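4.2 Evaluation of the Greltik picking kit

The Greltik kit is sold by Gritmont as an add-on for industrial arms already in service. It comprises a parallel-jaw gripper with replaceable fingertip pads, a fixed overhead camera, and the Testen grasp planner, which runs on a separate computer. The supplier states that a trained user can bring the kit into operation in one working day. Our installation took longer, mainly due to the routing of the cables around the wrist joint, and the time needed for this step should be considered by any laboratory planning a purchase.

The test task was bin picking of rectangular wooden blocks in two colors, reddish-brown and dark green. Blocks of this kind are simple in shape, but they settle side by side and against the walls of the bin, where the space left for a fingertip is small. We used a sheet-metal bin with sloped walls, clamped in position for the full series. The arm, the gripper pads and the lighting were left unchanged between runs. Figure 3 shows the workspace from the fixed camera.
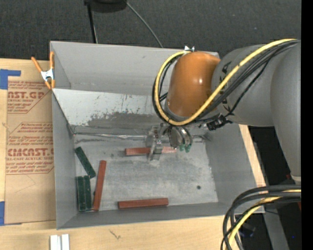 Figure 3. Bin-picking workspace with the gripper at a reddish-brown block; three green blocks and two further reddish-brown blocks lie on the floor of the bin.

A trial was recorded as a success when the block was lifted clear of the rim and held until the arm reached its release position. Grasps that slipped before this point were recorded as failures, even when the planner recovered the same block on its next attempt. The full series consisted of 2919 trials. Of these, 1586 began with at least one block in contact with another, and are reported separately in Table 2.

The comparison system was the Cocco planner, installed on the same arm and using the same gripper. Cocco requires a set of labeled images before first use, and nearly 200 were prepared for this purpose by Benedetta Sorrentino. Testen was run with the settings provided by the supplier. No further tuning was allowed for either system after the first day of recording, and the software versions were fixed on 8/19/18.

Both planners handled isolated blocks well. The differences appeared with blocks lying parallel and close together, where Testen often proposed a grasp across two blocks at once – a plan the gripper cannot carry out, as the combined width exceeds its opening. The supplier's manual describes a minimum-gap setting intended for such cases, but the default value is zero. We recommend that users set this value before the kit is put into regular service.

Pad wear was checked every 1000 trials. The results of these checks are given in Section 4.3, together with the cost of replacement parts.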